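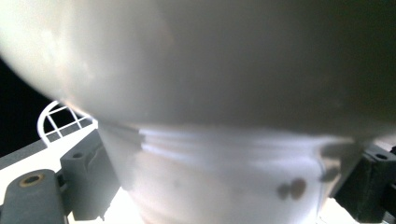 Week 8: Glaze claims and how far to trust them

Notes for the second-year ceramics history unit, Astmont campus. Read before the tutorial and bring the Gikesby catalogue extract.

Dealers love a glaze colour. A pale green grey gets called celadon, celadon gets called Chinese or Korean, and the price goes up at each step. Be wary of all three steps. Colour comes from iron content, kiln atmosphere, thickness of the coat and the light in the saleroom. Two pots from the same firing can look like strangers.

What the sources say

Mfinanga's essay (in your reader) argues that the Ogilvie wares were copied from imported pieces seen at a trade fair. It's a good story. The evidence is one letter, written years afterward by a man who was selling the pots. Mussa is more careful and treats the link as unproven. I side with Mussa, although her section on ash glazes leans heavily on test tiles she didn't fire herself.

Crazing as proof of age

Still repeated in collecting guides. Fine cracks form when glaze and body shrink by different amounts, and that can happen as the pot cools. Staining in the cracks isn't much better as proof. Tea will do it.

The Hovanness inventory

It lists 1094 pieces, with around 100 described as "antique, green". No maker, no measurements, no note of who did the describing. Some later writers quote that figure as though it were a finding.

For the tutorial

Pick 2 entries from the Gikesby extract. For each, mark which words record something a person could check and which are guesses. Half a page is plenty. Essay topics go up in March.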